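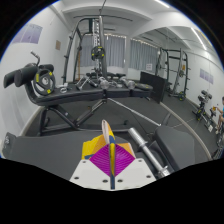
The gym room at Studden.

Fitness Floor Attendant, part time (two positions)
Candska Recreation, Studden Center

Candska Recreation is hiring two part-time fitness floor attendants for the Studden Center. The positions are open to people with or without a background in fitness. We will train the right people, and we would like both of them in place before the end of winter, when the building is at its busiest.

Studden is the smaller of our centers. It has a gym room, a studio for classes, a pair of locker rooms and a front desk. We also run the Kaimal Center across town, which has the pool. Attendants are hired for Studden but may be asked to cover a shift at Kaimal when someone is out sick. Travel between the two is paid as working time.

The work

Most of a shift is spent on the floor. You will keep the gym room in order, wipe down equipment and put weights and mats back where they belong. You will show new members how to adjust the machines, and you will answer a lot of ordinary questions, such as how to book a class, where the spare towels are kept and when the quiet hours are.

New members get a first visit with an attendant. It covers how to set up the equipment, how to use the sign-up sheet and what the house rules are. It is not a personal training session, and attendants do not write exercise programs. If a member wants a program, you book them in with one of our trainers.

You will also:

- open or close the building, using the written checklist
- report broken or worn equipment and tag it out of use
- set up and clear the studio before and after classes
- cover the front desk during breaks
- fill out an incident form if a member is hurt or feels unwell
- restock paper goods and cleaning spray

There is some lifting. Plates have to be moved, and benches are pulled out once a week so the floor behind them can be cleaned. Tell us if you need changes to any of this and we will talk it through with you. One of our current attendants does not lift at all and does more of the desk work instead, and that has been fine.

Hours and pay

Each position is 11 hours a week, split over two or three shifts. One is mostly early mornings and the other is mostly evenings. Please say in your application which you prefer, or that either will do. Shifts are set a month ahead. Swaps between attendants are allowed as long as both people put it in the shift book.

Pay is $17 an hour from the first day, including training. The positions run all 52 weeks of the year. Studden stays open through the summer, though the hours are shorter then and the schedule is redone in May. You earn paid sick time as you work. Staff can use the gym room, the studio classes and the Kaimal pool at no charge, and can bring one guest from the same household.

What we ask for

You must be 18 or older and able to work in the United States. You should be on time, since members wait outside the door in the morning and we do not like to leave them there. You should be comfortable walking up to someone you don't know and offering help, and comfortable leaving them alone if they don't want any.

You need a current CPR and first aid certificate, or be willing to get one in your first weeks with us. We pay for the course and for the hours you spend in it. A background check is required for all staff before the first shift. We pay for that too.

It helps if you have worked with the public before in any kind of job. Stores, restaurants, libraries and schools all count. A second language is useful at the front desk. A degree or a trainer's certificate is not needed and does not change the pay for this position.

Our members

Many of our morning members are retired and have been coming for years. Afternoons bring high school students, who need to be signed in by a parent the first time. Evenings are mixed. We have a number of members who are coming back after surgery or a long illness, and they often want the same attendant each time until they feel settled. Please think about whether you have the patience for that, as it is a large part of the job.

Training

New attendants shadow someone on the floor before working alone. You will go through the machines one at a time, practice a first visit with a member of staff and learn the opening and closing routines. We use a booking system called Seltano for classes and first visits. It takes an afternoon to learn. You do not need to have seen it before.

After your training you will always have a phone number for the manager on duty. Attendants are never alone in the building during closing.

How to apply

Send a short letter and a list of your past jobs, paid or unpaid. One page for each is plenty. Include the names of two people we can call, and tell us how they know you. They should not be relatives. You can drop the letter off at the Studden front desk in an envelope marked for Kimie Takagi, center manager, or send it through the jobs page of the Candska website.

We read applications as they come in. If we would like to meet you, we will call to set a time. The interview is held at Studden and includes a walk around the building. Wear whatever you would wear to work on the floor. Everyone who applies will get an answer, including those we don't interview.

If you have a question about the job before you apply, ask for Kimie at the front desk or leave a message and she will call you back. Current members are welcome to apply. If you are hired, your membership is put on hold and any months you have already paid for are refunded.

Posted 7 Jan 2019. This notice stays up until both positions are filled.

This website uses cookies to remember your settings and count visits. By continuing to use the site you agree to our use of cookies. Accept Learn more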